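Rulberg Opens Second Parts Library in Kereck

Rulberg, the repair cooperative best known for its tool-lending counter in Tilgate, will open a second spare parts library in Kereck this April. The new branch takes over a former shoe store on the main street and will stock used hardware for furniture, windows, garden equipment and small household appliances.

The idea is the same as at the first location. Members bring in parts from things they are throwing out. Staff clean and sort them, and anyone who needs a hinge, a knob, a bracket or a replacement foot for a washing machine can look for one on the shelves. Parts are free for members. Visitors without a membership can take up to three items per visit and are asked to leave something in the donation box.

According to Rulberg, the Tilgate library gave out 3,813 parts last year. Most went to people fixing kitchen cabinets, followed by windows and shutters. Lamps were a distant third. The cooperative says demand from Kereck was a big reason for the second branch, as 364 of its current members live there and have been making the trip by bus.

The Kereck branch will start with 200 storage drawers moved over from Tilgate, where the back room had run out of space. Each drawer is labeled by type and by the distance between screw holes, a system that long-time members will recognize. Larger pieces such as plates, arms and frame brackets will hang on a pegboard wall near the entrance. 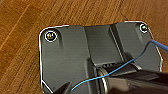
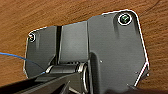
Dark gray metal hardware on a wooden surface.

A searchable catalog is also in the works. It is being built by Vương, a small software shop in Tilgate that already runs the booking page for the tool counter. Members will be able to look up a part by size or by the kind of item it came from, then reserve it for pickup at either branch. The first version will only cover hinges and brackets. Screws, bolts and washers will stay out of the catalog for now – there are too many of them, and people tend to find what they need faster by digging through the trays.

The cooperative will not accept everything. Gas fittings, electrical plugs and anything from a car's brakes or steering are off the list, and so are child car seats and their buckles. Rusted parts are fine if they still move. Donors are asked to keep matching pieces together in a bag and to write down what they came off, even if it is only "old wardrobe" or "bathroom window."

Opening hours in Kereck will be shorter than in Tilgate at first. The library will be open three afternoons a week and all day Saturday, when a repair table will also be set up for people who want help fitting a part. The table works on a first-come basis and there is no charge, but larger furniture should be left at home. A clear photo and a few measurements are usually enough to find a match.

Membership costs the same at both branches, and existing cards will work in Kereck without any changes. Rulberg expects to sign up 200 new members there by the end of the year, which would cover the rent on the store. If that does not happen, the lease allows the cooperative to leave after twelve months.

Donations for the new shelves can already be dropped off at the Tilgate counter during normal hours. Boxes should be marked "Kereck" and weigh no more than one person can carry.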